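Brornton Height-Adjustable Table
Owner's Guide
Section 4: Control Box, Keypad and First Use

Revised 3rd April. Replaces the August sheet packed with earlier tables.

Read this section after the frame has been bolted together and the top has been screwed down (Section 3). Do not connect the power cord until step 6. The maximum load on the top, spread evenly, is 198 lb.

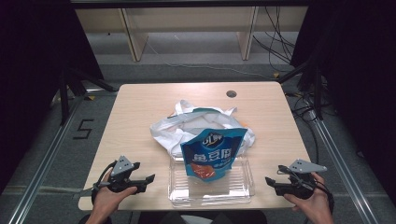
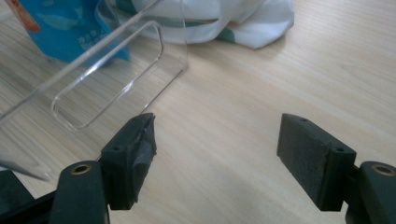
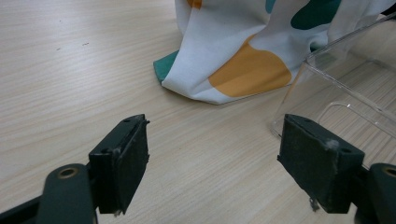
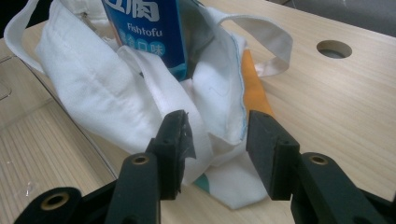

Fig. 4-1. Light wood top. A white bag and a package of fish tofu are on it in the first and last pictures.

4.1 Before you start

You will need a Phillips screwdriver and the small parts bag marked C. Check that bag C contains the keypad screws, the control box screws, the cable clips and 4 cable ties. The control box is the flat gray unit with a Lawal label on the underside. The keypad is packed in the same carton, under the cardboard tray.

Clear the top before you work underneath. Anything left on it can slide when the table is tipped or bumped.

CAUTION: Two people are needed to turn the table over. Do not lift it by the top. Lift by the side rails.

4.2 Mounting the control box and keypad

1. Lay the table upside down on a blanket or a clean carpet.

2. Find the pilot holes in the center of the underside. Place the control box over them with the sockets facing the rear edge. Fasten it with the two longer screws.

3. Choose the left or right side for the keypad. There are pilot holes on both sides. The front of the keypad should be flush with the front edge of the top or set back slightly. Fasten it with the two shorter screws.

4. Plug the keypad cable into the socket marked HS. Push until it clicks.

5. Plug the leg cables into the sockets marked M1 and M2. Either leg can go in either socket. If the cable on the far leg does not reach, use the extension lead from bag C.

6. Plug the power cord into the control box. Turn the table upright with a second person, then plug the cord into a grounded wall outlet.

NOTE: Screws should be snug. Do not use a power driver at a high setting. Stripped pilot holes are not covered under the warranty, though they can usually be fixed with wood glue and a toothpick.

4.3 Routing the cables

Use the clips to hold the leg cables flat against the underside. Leave a loop at each leg so the cable is not pulled tight when the table is raised. The power cord needs enough slack to reach the outlet at full height. Raise the table all the way once and look before you tighten the ties.

Cords from lamps, chargers and monitors may be passed through the cable hole in the top. Do not force a large plug through. If it will not fit, take the cord over the rear edge instead.

CAUTION: Never attach a power strip to the wall and to the table at the same time.

4.4 Resetting the table

The table must be reset before first use. It must also be reset after a power failure, or if the cables have been unplugged for any reason.

1. Remove chairs, drawers and bins from under the table.

2. Press and hold the DOWN button. The table moves to its lowest position and stops.

3. Release the button, then press and hold it again. After a few seconds the legs move down slightly, then up slightly.

4. Keep holding until the display shows a height. Release.

If you let go too early, the display shows RST. Start again from step 2.

4.5 Raising and lowering

Press and hold UP or DOWN. The table stops when you release the button. It starts slowly and slows again near each end of its travel.

The motors are rated for short use. Do not run them for more than 4 minutes at a stretch. If the display shows HOT, leave the table alone for 17 minutes and then try again. No reset is needed after this.

Keep hands and cords away from the legs while the table is moving. Tall or open containers of liquid should be taken off first.

4.6 Saving a height

1. Move the table to the height you want.

2. Press M. The display flashes.

3. While it is flashing, press 1, 2 or 3.

To return to a saved height, press and hold that number until the table stops. Saving a new height to the same number erases the old one.

For sitting, most people start with their elbows level with the top and their feet flat on the floor. For standing, use the same elbow position with your shoes on. Expect to change both heights a few times in the first week.

4.7 Child lock

Press and hold M until the display shows LOC. The buttons will not respond. To unlock, press and hold M again until the height comes back.

The lock stays on after a power failure. Unlock the keypad before trying to reset the table.

4.8 Anti-collision setting

The table stops and backs up a short way if it meets an object while moving. There are three levels. The factory setting is the middle one.

1. Press and hold UP and DOWN together until the display shows A and a number.

2. Press UP to change the number. A-1 is the most sensitive and A-3 the least.

3. Wait. The setting is saved when the height returns.

On thick carpet, A-1 may cause the table to stop for no clear reason. Change to A-2.

WARNING: This feature does not replace supervision. It may not detect soft objects, fingers or light furniture.

4.9 Display codes

RST Reset needed. See 4.4.
HOT Motors resting. See 4.5.
LOC Keypad locked. See 4.7.
E01 Cable at M1 loose or damaged.
E02 Cable at M2 loose or damaged.
E07 Load too heavy or uneven. Remove items and reset.
E13 Control box fault. Contact Gurkcombe service.

For E01 and E02, unplug the power cord first. Push both leg cables in firmly, plug the cord back in and reset. If the same code returns, swap the two leg cables. A code that moves to the other number points to the leg or its cable. A code that stays put points to the control box.

4.10 Service

Spare keypads, control boxes and extension leads are shipped from the Gurkcombe parts desk in Lurkosdale. Have the serial number ready. It is printed on the inside of the left side rail. Allow some 13 working days for a control box.

Questions about this guide can be sent to Michalis Kokkinos, Product Documentation, at the address on the back cover.

Continue to Section 5, Cleaning and Care of the Top.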